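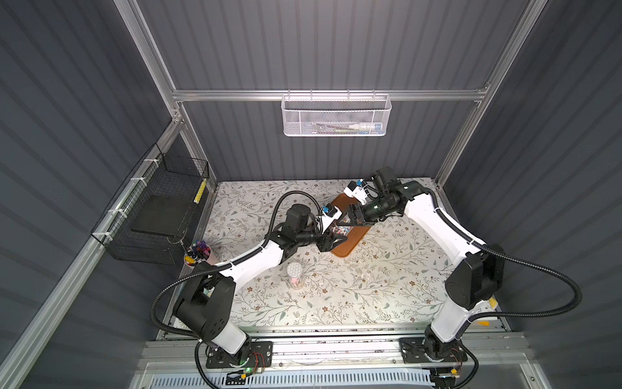 Bolbridge Makers Club > Robotics Section > Bench Rules

garko_fan
Draft rule 6: both grippers may hold one object only if a person is at the stop button. Comments before September, please.

Cundale718
Who checks? We had a button rule for the old bench and people walked off for coffee anyway.

jlagman
I wrote it, so blame me. Two arms on one jar is where they can fight each other. Glass makes it worse.

Cundale718
Then ban glass. Simple.

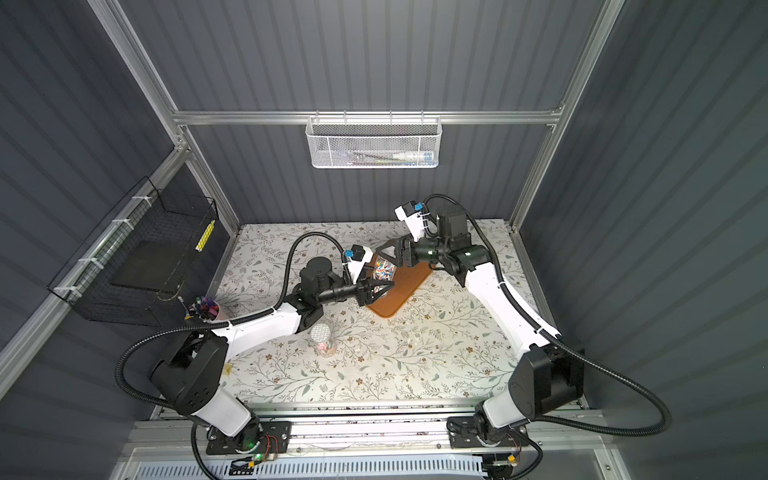 Both arms at the jar, a small glass jar in front

cuadros_b
Don't ban it. I'd rather see anything not in the task moved off the cloth. That small jar has no business under the left arm.

Cundale718
Fine, but the draft is already almost 900 words and I doubt anyone reads past the first page.

garko_fan
Jennylyn Lagman has the edit link. Send her cuts, with wording.

Cundale718
Cut rule 2. It repeats rule 5.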